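Courses > Automation and Work > Handouts > Week 7

Print this page | E-mail this page

Week 7: Can a machine do the chores yet?
Notes by Diarmuid Mac Suibhne. Rough version, bring to seminar. Updated May 19, 2024

Short answer: some, slowly, with somebody watching. Longer answer depends what you call a chore.

Start from last week. Factory line = same part, same spot, same angle. Kitchen = nothing in the same spot twice. A welding arm doesn't need to know what a weld is. Something putting away groceries has to cope with a bag, a wet plate, half an onion.

Three things to keep apart (people mix them up all the time):
- reaching the object
- holding it without dropping or crushing
- knowing the job is finished

First one mostly solved on a clear counter. Second depends on the hand. Third is where most demos go quiet.

Case A, packing. The Stilico trial, see reader. Task is vegetables into a box. Sounds like nothing. But a cucumber rolls, and it's long, so where you grip it matters. Something cut in half has a flat side and a round side and sits differently each way up. Box walls get in the way of the wrist. Stilico ran 3000 tries in simulation before going near a real counter. Ask yourselves what a try costs in simulation versus in a real kitchen.

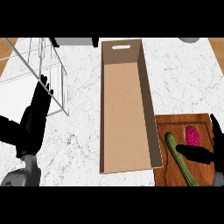 Simulated produce doesn't bruise, and friction is whatever number you typed in. Nonside took the same task to a real bench and ran it 100 times. Read their failure table, not just the headline figure. Dropped, wrong item, and "stopped, unclear why" are all lumped togther in the summary, which hides the intresting part.

Also: two arms are not twice as good as one. They can hold and place at once, but they can also block each other. Wire racks are bad for hands, thin bars, lots of gaps, fingers catch.

Case B, shop floor. Nakajima, kitting trays. 171 part types, bins fixed, lighting fixed. Much closer to useful. Still a person refilling bins, still a person clearing jams. Does that count as automated? Discuss. Job title on the wage slip changed, the work less so.

Case C, Zorkard, laundry folding. Skip if short of time. Towels ok, anything with sleeves poor.

For seminar: pick one chore you did this morning, write down every step including the ones you didn't notice doing. Mark which need touch. One page max, no essays please.

Week 8 reading goes up once the scans are fixed. Anyone repeating in September keep this sheet, the cases stay the same.

This site uses cookies to remember your settings. Accept | Manage cookies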